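Search tickets

Ticket 18 – Arm stops short of the cube when picking
Project: Kan, shared workshop, Sustville
Opened by: Bakari Tanui
Status: open

The problem: I run the pick program on the right arm. The target is the red cube, and the place to drop is the basket. In many runs the gripper closes too early and pushes the cube to the side. With the green ball I have less trouble. I do not understand why, because the ball can roll and the cube can not.

What I tried on 31 October 2023:
– Homed both arms again and loaded the saved zero positions. No change.
– Changed the wait before closing to 500 ms. A little better, but not solved.
– Tightened the 2 screws on the wrist bracket. One was loose by a quarter turn.
– Made a new table calibration with 4 points. After this the error was smaller near the basket and bigger on the right side.

My guess is that the fixed camera moved a little after we changed its clamp in July – the old calibration file is from before that. The Gekora driver shows no error in the log. I also swapped the USB cable with the one from the Trikport build, and the result was the same.

Please tell me if somebody changed the height of the table. I will not touch the arm settings until I get an answer.
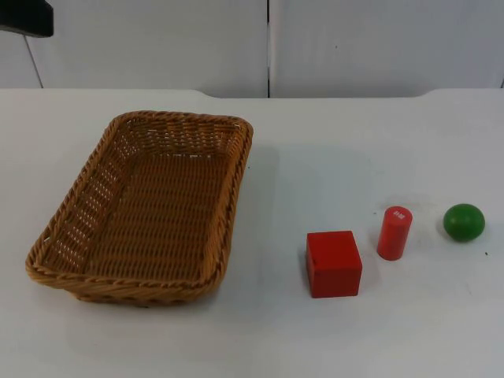
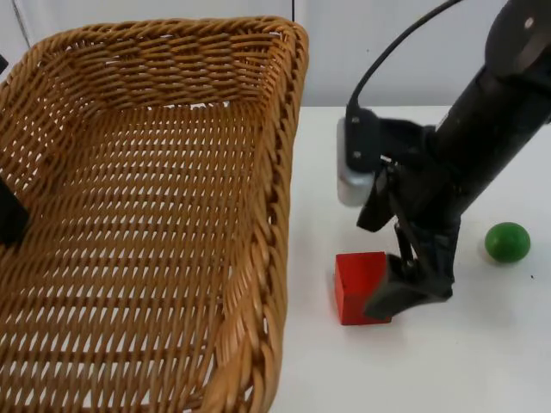
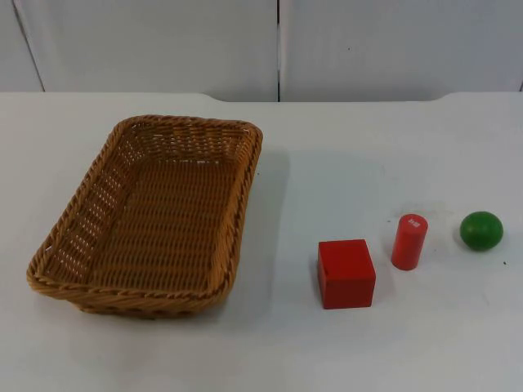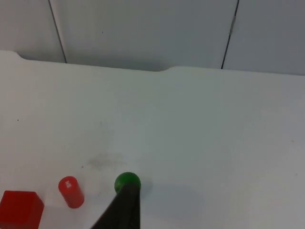 Attached: red cube and green ball on the white table, all four pictures. The second one has the open gripper at the cube, the fourth is the wrist camera.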